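How Do Robots Learn by Watching Hands?
Neluvness Learning Pages for Young Readers

A robot does not know how to pick things up until it has been taught. At the Neluvness learning center, a teacher shows it the task by hand, using a tool called a gripper. The gripper has two fingers that open and close.

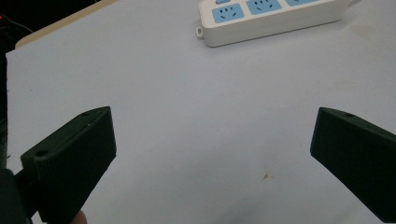

The two fingers of a gripper, with a power strip farther back on the table.

Each showing of a task is called a demonstration. Mahlet Weldu, who plans the lessons, asks for 100 demonstrations of every task. A short one takes some 15 seconds.

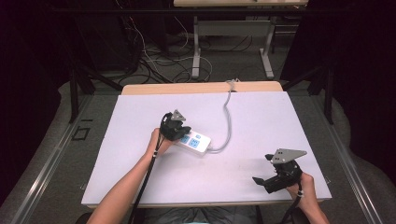 Many tasks need two hands, and a robot with two arms must learn what each one should do. The teacher therefore works with a gripper in each hand. The left one may hold a power strip in its jaws while the right one stays open. A computer stores how both grippers move. 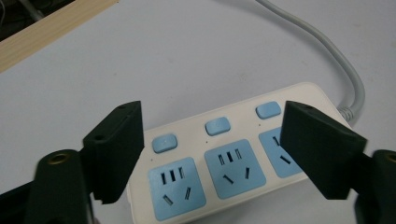 Words to Know

Gripper: a tool that holds objects, as your fingers do.

Demonstration: one showing of a task from start to finish.

Remote control: guiding a robot's arms from a distance, another way to teach it.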